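### 4.2 Skirting boards and the problem of the bare corner

Skirting is the least discussed component of the suburban rental, and the literature has done little to fix this. Of the 471 dwellings in the Edside sample, 140 had no skirting in at least one habitable room. Tenants raised the matter more often than they raised insulation, which was the subject we had been funded to ask them about.

The usual defence of skirting is that it hides a gap. Plasterers stop short of the floor, flooring installers stop short of the wall, and a strip of painted timber is sent in to keep the peace. Where both trades can be persuaded to meet, the strip has no work left to do and survives as manners. Developers have noticed this, and they have also noticed what timber costs by the metre.
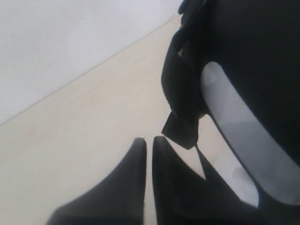 **Figure 3.** Pale floor meeting a white wall, with no visible skirting.

Tenants were divided on the result. Those in the Gelik Street units called the look "clean" or "modern" in the first interview and "hard to vacuum" in the second. The change of heart took less than a year. Several had grown attached to a grey smudge at ankle height, which they attributed to the vacuum, the dog or the previous tenant, depending on how close we were to the bond inspection. Property managers attributed it to the tenant in every case.

Scuffing was scored using the Rieger scale, which runs from "as new" to "structural concern" and was designed for hospital corridors. It performs poorly in homes. Two assessors gave the same hallway scores at opposite ends of the scale, and the disagreement was settled by repainting the hallway before a third could be sent. We have left this dwelling in the analysis as a reminder to ourselves.

Cost data are thinner than we would like. One builder quoted savings of up to $4000 per dwelling from leaving skirting out, then declined to say whether any of it had reached the rent. Rent records suggest an answer. The Retik maintenance logs, kept with more devotion than any other source we consulted, show that touch-up painting was requested more often in rooms without skirting, although the logs do not separate walls from doors and one entry reads only "colour wrong again."

None of this settles whether skirting ought to be required. Current minimum standards are silent on the matter, having a good deal to say about rangehoods. Section 4.3 turns to architraves, where the position is worse.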